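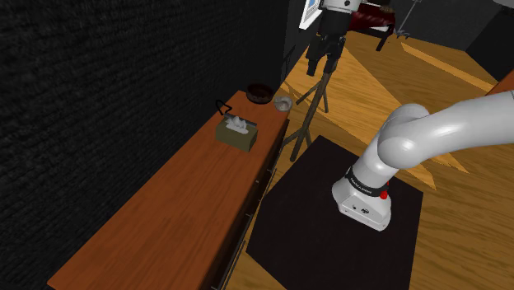 Norðdahl Workshop Support Desk

Support > Shared Workshop Builds > Arm and Gripper > Ticket 842

Posted in May by Norðdahl Workshop Support Desk

Subject: Gripper target displaced after reload of room model
Status: Open, workaround issued
Project: Zistness (simulated room, single arm)

1. Report
The member reports that the arm reaches the shell-like object correctly on the first run after start-up. When the room model is reloaded without closing the session, the gripper is sent to the wrong part of the cabinet top. The member has asked whether the fault lies in the gripper settings or in the room file, as the same settings are to be used for the arm under construction at the Ravia bench.

2. Checks carried out
The room file was opened on the desk's own machine and the fault was reproduced. The step limit was left at 1000. Of 54 runs, 20 ended with the gripper at the wrong place, and all 20 followed a reload. Runs made from a fresh start were not affected.

Finger opening and closing were then tested separately. The fingers responded to both commands and the grip settings were found to be in order. The object was placed by hand in the room editor for this test, so that the stored target played no part in it.
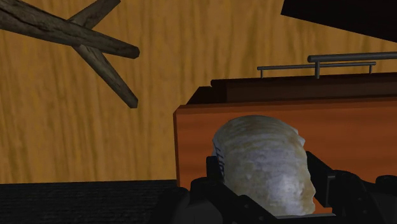
The closing force was not altered at any stage, and members are asked not to raise it as a remedy for this fault. A higher value will not correct a target that has been stored wrongly.

3. Cause
On reload, the object list is rebuilt in a different order. The Adevach task script selects its target by position in the list and may therefore select the tissue box. The bowl has also been selected, though less often.

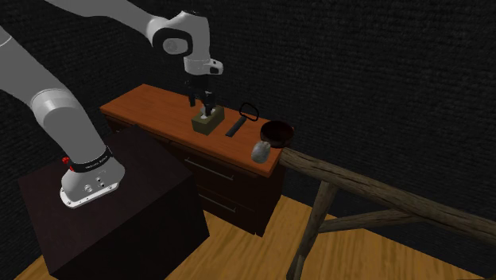 Fig. 3. Gripper above the cabinet, right finger at the top of the tissue box.

4. Workaround
Close the session fully before loading the room file again. Members who need to reload within a session should edit the task script so that the target is called by name. The script must be saved before the room is loaded.

5. Outstanding
A corrected script is being prepared. The entry for the Ravia bench will remain on hold until it has been tested there. Further reports should quote the ticket number and attach the run log.

Contact the Support Desk | © Norðdahl Shared Workshop | Back to top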